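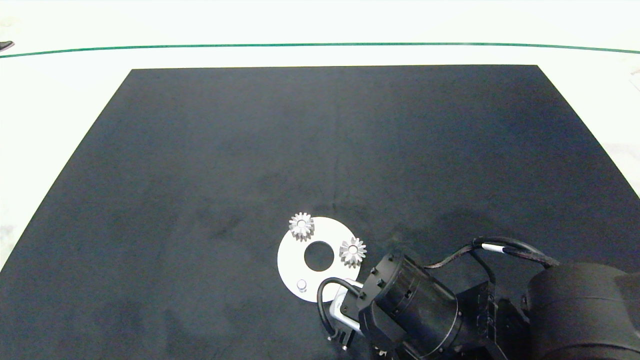 Open Day at the Hailu Lab: My Visit Report
Bethel Wolde
Aug 9, 2020

So my project is about how robots learn to put small parts together, and I'd been reading papers on it since February without ever standing next to a real arm. When Prunorwood College opened up the Hailu lab for a day I signed up right away (and dragged my project partner Hamdia Fikre along!).

The demonstration was gear assembly. There's a white base with a peg on it and small metal gears, and the arm has to pick up a gear and get it onto a peg. Sounds easy, right? I thought so too, until the student running the station let us try it ourselves with one hand in a thick ski glove. I dropped mine twice and Hamdia got hers on at the third try, which she has mentioned a lot since.

What I really wanted to know was how much practice the robot needs. They told us they had recorded 600 runs with a person guiding the arm and were hoping to reach 1000 before the fall. Of the last batch of tests, 59 percent ended with the gear seated properly. I wrote that number down twice because I'd guessed way higher. The usual trouble is the last bit, when the hole is nearly over the peg and the gear tips.

I also asked why the mat is black. Shiny gears are hard for the camera, they said, and a dark matte surface behind them helps – I'm going to try that on our own setup, which sits on a very glossy kitchen table.

Still to do for the final report: redo section 2 with the peg problem in it, and email the lab about their gripper settings. Hamdia is doing the drawings.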